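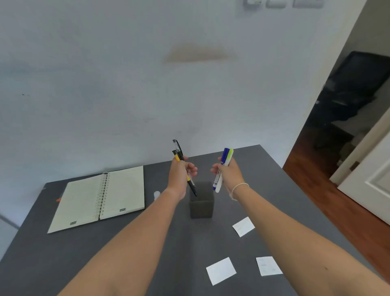
Fig. 4.1 Pens, markers and pen holder

This site uses cookies to remember your settings. Accept | Manage

Graletwood Documentation – updated July

4. Setting up the Firkis card index

This section covers the first set-up of one cabinet. For moving an existing index, see section 6.

4.1 Numbering

1. Decide on the series before writing any cards. The cabinet takes 1,536 cards when filled to the recommended depth.
2. Give each subject a two-letter prefix. Avoid I and O.
3. Number from 001 within each prefix. Do not reuse the number of a withdrawn card.
4. Enter every prefix in the front register, with the drawer it belongs to.

Note: Indexes started on the older Dvořáček scheme may keep their numbers. Add a D before the prefix.

4.2 Writing the cards

1. Write the card number at top left and the heading on the line below it.
2. Leave the bottom line blank for cross-references.
3. Use one colour for headings throughout a series. Record the choice in the register.
4. Let the ink dry before stacking.

Caution: Do not use correction fluid. It sticks to the next card in the drawer.

4.3 Sorting and filing

1. Sort by prefix, then by number.
2. Place a guide card after every 60 cards.
3. Fill drawers from the back and set the follower block last – it should move with light pressure.
4. Check the first and last number in each drawer against the register.

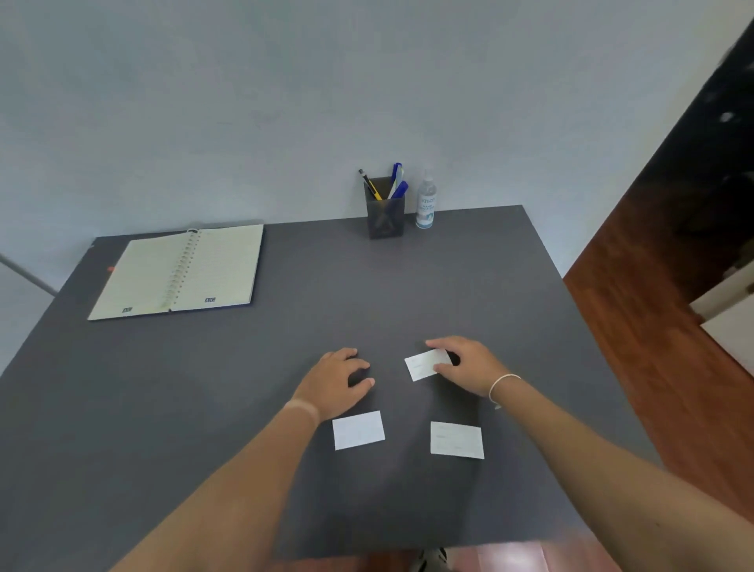
The Prambridge office reports that sorting by prefix in one pass, and by number in a second, led to fewer misfiled cards than sorting by both at once. Either method is acceptable, provided that step 4 is carried out afterwards.

4.4 Locking the drawers

1. Close all drawers fully.
2. Turn the key a quarter turn clockwise.

Caution: Open one drawer at a time. A full cabinet can tip if it is not fixed to the wall.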